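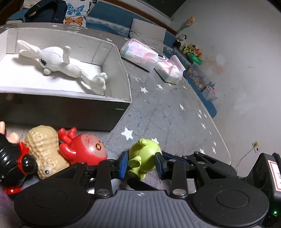 Gripper fingers at a small green toy, with the open box and the other toys behind.

Call for participants: collecting everyday handling tasks at home
Uvum project, Skedbridge and Clatidbridge

The Uvum project is looking for people who will record short tasks in their own homes with a hand-held gripper. You hold the tool in your hand, you pick things up with it and you put them down, and the camera on the tool records what the fingers do. The recordings are used to train a robot arm in our laboratory at Clatidbridge. No experience with robots is needed.

What we have found until now

In the first part of the study we collected 3886 recordings from 32 homes. We compared two ways of collecting. In the first way, the participants cleared the table and put out only the objects of the task. In the second way, they left the table and the room as they were on that day, with bags, cushions, packages and toys in view. When we trained with 1000 recordings of each kind, the arm made fewer wrong grasps in a new room with the second kind. The difference was largest for small, smooth objects with a round shape. For soft objects we saw almost no difference, and we would like to understand why. The second part of the study is planned for this question, and it needs more homes.

What you will do

You take part for two weeks in April. We lend you one gripper and a charger, and you come once to our room in Skedbridge to learn how to use them. The training takes one afternoon and starts at 2 pm. After this you work at home, at the hours which you choose. Each participant makes up to 800 short recordings. A typical task is to take a toy from the table and place it in a box, or to move soft things such as plush animals from one side to the other. Please do not tidy before you start — we need the room in its normal state.

Who can take part

You should be 18 or older and live in Skedbridge, Clatidbridge or Owusu. You need a table at which you can stand or sit comfortably, and good light on it. Left-handed people are very welcome, as we had too few of them in the first part. If you have pain in the wrist or the shoulder, please tell us before you apply. The tool becomes heavy after some time.

Payment and privacy

You are paid for the training and for every accepted recording, and the rates are in the information sheet. Other persons in the home must agree before you record. You can look at all your recordings before you send them, and you may delete any of them without giving a reason.

How to apply

Write to the Uvum study office through the contact form on this page. Please tell us your town, which hand you use, and what kinds of small objects you have at home. We answer every message, also when all places are taken.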